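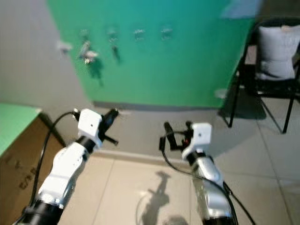

*La pared verde, con sus cuatro piezas en fila.*

Marama Rewi lleva meses predicando en el boletín de Drekadville que una casa se ordena empezando por las llaves. Un gancho adhesivo para cada juego y se acabó buscar. Pues no me lo creo. Las llaves se pierden en los bolsillos de los abrigos, y ahí no hay adhesivo que valga.
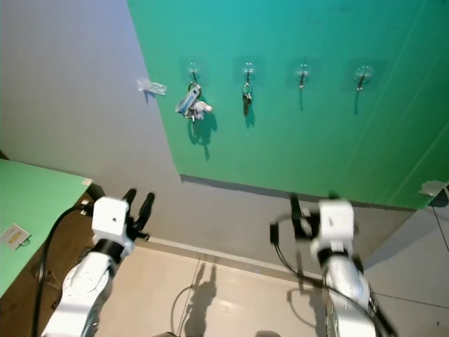
*Cuatro ganchos, dos con llaves.*

La mitad de los ganchos, vacía. En mi casa pasó igual: puse 5 en enero y a los 20 días usaba uno, el de siempre, con todo amontonado. Me dirán que es falta de disciplina. Puede ser, pero si el sistema exige disciplina, ya me servía el cuenco de la entrada, que además no deja marca cuando uno se cansa y lo quita.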